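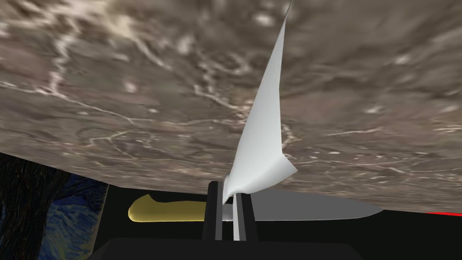
December 3, 2019. Handivham bar, second cabinet. Back on the buzz. Still there with the new gasket so it was never the gasket, wasted a morning on that in October. Sweep from the bottom up, everything clean until the low mids, then the center section honks at 361 Hz and something rattles on top of the honk. Two separate problems I think, been treating them as one. Also finish for the top panel needs deciding before the veneer order goes. The stone pattern with the thin white veins over brown and taupe would suit a walnut TV stand a lot better than the plain black we have now, and it hides fingerprints. My vote. Thing to watch is the stretch: if a pattern like that goes blurry when it's pulled over a long panel it will look like cheap countertop from the couch. Ask Bastos for a full length sample, not a chip.

Cabinet as it stands: 19 mm MDF all round, front baffle doubled. Center chamber is 506 mm outside, sealed off from left and right by dividers. Take off both walls and work out the lengthwise mode and you land just above the honk. Stuffing pulls it down a bit. So that's the honk. Should have done that sum before cutting anyting.

Tried, in this order:

Extra wool in the middle of the chamber. Almost nothing. Pressure is high at the ends and the wool likes moving air, so middle ought to be the right place, but I think it was packed too tight and just sat there like a brick. Pulled it out, teased it, put half back. Better. Audible on male voice, less "talking into a bucket".

Nostex pad on the end walls. Thin one. No change I could hear, tiny change on the plot, could be mic position. Leave them in, they're glued now anyway.

Angled board across the inside, hot glued, temporary. Big difference. Peak drops and smears out to either side. Costs some volume and the bottom end gets a little leaner, fine, the sub takes over down there. Want to do this properly with a slotted board so the chamber still breathes.

Moving the woofer off center in the chamber would be the real answer but the baffle is cut and the grille pegs are drilled. Next cabinet.

Rattle. Finally found it. Binding post plate on the back, center channel only. The foam strip behind it stops short of one corner, you can feel it with a finger while the sweep runs. Pressed on the plate, rattle gone. Let go, rattle back. Did that several times like an idiot just for the pleasure. Bead of butyl in the corner, screws back in, quiet. Check the left and right plates too, same strip, same roll, probably same lazy cutting (mine).

Note for whoever assembles the next one: strip goes on in one piece, mitered at the corners. Don't butt it.

Drivers. Nisora mids, 8 ohm each. Center has two in parallel, left and right have one. I keep forgeting this when setting levels and then wondering why the center shouts. The little class D board is happy with the load, got warm on pink noise but I could keep a hand on it. One of the mids from the second box has a scuffed surround. Sounds the same as the others, measures the same. Marked the magnet with tape and put it in the right channel so we know where it is.

Tweeter level still too high for my taste. On the bench with nothing around it's fine. Put the bar on a cabinet under a TV and the screen throws the top end forward and dialog gets spitty, esses mostly. Swapped in the next bigger resistor on the pad. Nicer. Then listened to a string quartet and missed the air. Swapped back. Then left it in the lower setting and went to get coffee and when I came back it sounded right, so lower setting it is until somebody argues.

Placement stuff, since Handivham will want it for the leaflet:

Front edge of the bar flush with front edge of the furniture, or slightly over. Pushed back even a hand's width you get a dip in the voice range from the bounce off the top. Clear on the plot and clear by ear.

Don't put it inside a shelf. If they must, pull it forward and put something soft behind. The sound goes thick otherwise and no EQ setting we have fixes it.

Feet. The soft ones sag under the weight and the bar tips forward. Hard rubber is better. A stick-on wedge to aim it up for low stands, maybe, cheap to include.

Wall mount: not tested. The keyholes are in the back panel and I don't trust them with this weight. Threaded inserts instead. Talk to the shop about that before the back panels get cut, not after.

Grille. Nostex cloth in the dark gray. Good, close to transparent, slight loss at the very top that I can live with. The other cloth (the nubby one) looks richer and eats treble. Shame. Somebody is going to ask for it. Answer is no unless they want a different tweeter pad, in which case it's a different product and a different price. Frame bows a little in the middle when the cloth is stretched, one more peg would cure it but see above re pegs already drilled. Try stretching the short sides first.

Listening, end of day, angled board in, butyl in, tweeter down. Old concert disc, quiet film with lots of talking in cars, some news. Voices finally sit at the screen instead of in the box. Width is decent for a bar, not magic. Loud passages hold together longer than I expected from that amp board. Bass handover to the sub is lumpy, one note sticks out, but that sub is in a bad corner and I'm not chasing room problems tonight.

Finish again. If the top goes to the stone pattern, ends should stay plain. Veins meeting a veneer seam at the corner will never line up. Or wrap it over the edge in one piece, Bastos says the film will bend that far, I'd like to see it do it over our radius. Matte. Gloss will reflect the bottom of the picture straight back at the viewer in a dark room.

To do:

Slotted board, cut from offcuts, glue and screw. Resweep center before and after, same mic stand, leave the tape mark on the floor ALONE.

Post plates left and right.

Order inserts.

Full length film sample.

Resistors for both pads, matched, the ones in there now are from the junk drawer.

Write up the placement notes cleaner than this.

Mic cable is crackling at the plug. Used the spare. Bad one is hanging on the hook by the door, please don't put it back in the case.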